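Wynne Workshop Members Complete Hand-Held Gripper Build

Dilach, the shared workshop in Wynne, has completed the first working version of Irnar, a two-finger hand-held gripper built by members on the workshop's own benches. Plans and a parts list will be released in September.

Irnar is worked by hand and carries a camera looking down over the fingers. Recordings made with it are used to train a small robot arm which the same group is building. Each finger is a pivoted linkage ending in a soft pad, and the two fingers open and close together.

"The linkage took most of the bench time," said Fadwa Slaoui, who led the mechanical work. "Play in the pivots shows up at the pad tips, so we reamed every hole and fitted metal pins. Version 9 was the first we were content to record with."

Trials use household goods of mixed stiffness, placed in an open box and moved one at a time. The set takes in rigid, soft and slippery items, and the layout is changed between runs.

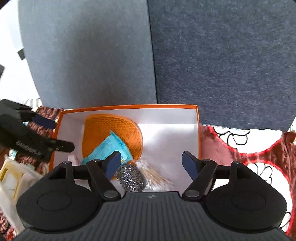 Irnar gripper over the trial box, with a honeycomb-textured silicone pad, a metal scouring pad and bagged cotton swabs.

The group has logged 449 recordings to date. Of these, 300 have been checked and labelled by Naima Bouzid and Ayman Filali. The remainder will be checked before the plans are published. Thin plastic bags remain the hardest items to record cleanly, and a softer pad material is under test.

Timber jigs for drilling the linkage arms were cut by Dramuvwood, which also supplied the bench fixtures. The jigs hold 13 arms at a time and will be included in the published plans.

Work on the arm continues under Said Abdel Rahman. The controller is wired and the shoulder joint is being rebuilt with a larger bearing.

Enquiries about the plans should be addressed to Fouad El Sherbiny at Dilach.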